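Laundry claims: questions readers keep sending us

Kidis is a small household advice site run by Blair Lindsay and Na-rae Kwak. We buy our own detergent. Answers were last gone over in February.

Do I need a separate detergent for colours?

Probably not. Many colour detergents leave out bleach and optical brighteners, and that can help dark or bright clothes keep their look. So will a plain liquid that leaves out the same things. Read the back of the bottle before paying extra for the word on the front.

Does vinegar set the dye in new clothes?

No. This one has been going around since our grandmothers' day and it won't die. Modern dyes on cotton are fixed at the factory or they aren't fixed at all, and a cup of vinegar at home won't change that. Wash new blues and reds by themselves the first couple of times, in cold water.

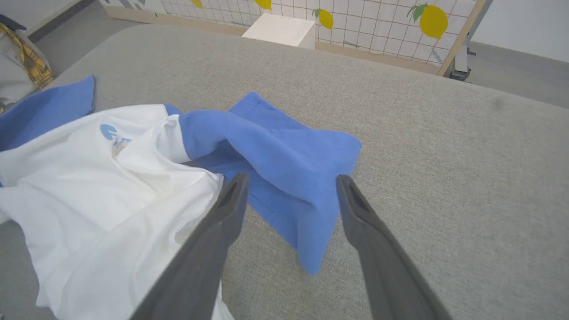 Blue cotton, bunched up on grey upholstery.

What about colour catcher sheets?

They do pick up some loose dye. Whether they pick up enough to save a white shirt is another matter, and a sheet that comes out pink only proves there was dye in the water. We wouldn't bet a good tablecloth on one.

Is cold water really good enough?

For everyday clothes, mostly yes. For greasy work gear, or sheets after someone's been sick, we still go warmer if the care label allows it. Be wary of any ad that says one setting does everything.

Why are my whites going grey?

Usually too much detergent, too full a drum, or whites washed with everything else. Hard water can do it too. Try a half load with the measured dose before you buy a whitening booster.
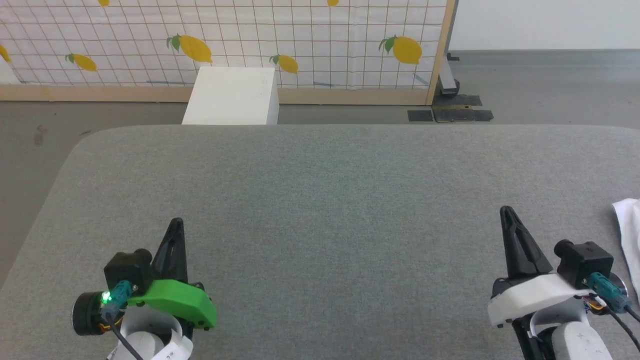

If that makes no difference, run an empty hot cycle and clean out the dispenser drawer, then try again. Yen-ting Liao wrote to tell us a booster fixed her towels in one wash. Maybe so, but she'd cleaned the machine the same morning.

Do you recommend the Delari wash ball?

No. Dae-han Ok used one for 14 loads and couldn't tell them from loads done in plain water. The box says it is good for 1,302 washes. We asked how that number was reached and haven't had a reply.

Should I use fabric softener on towels?

We don't. It can leave a coating that makes them slower to soak up water. A good shake before hanging them on the line costs nothing.

Can I send in a claim for you to look at?

Yes, use the contact form. Please include the exact wording from the packet.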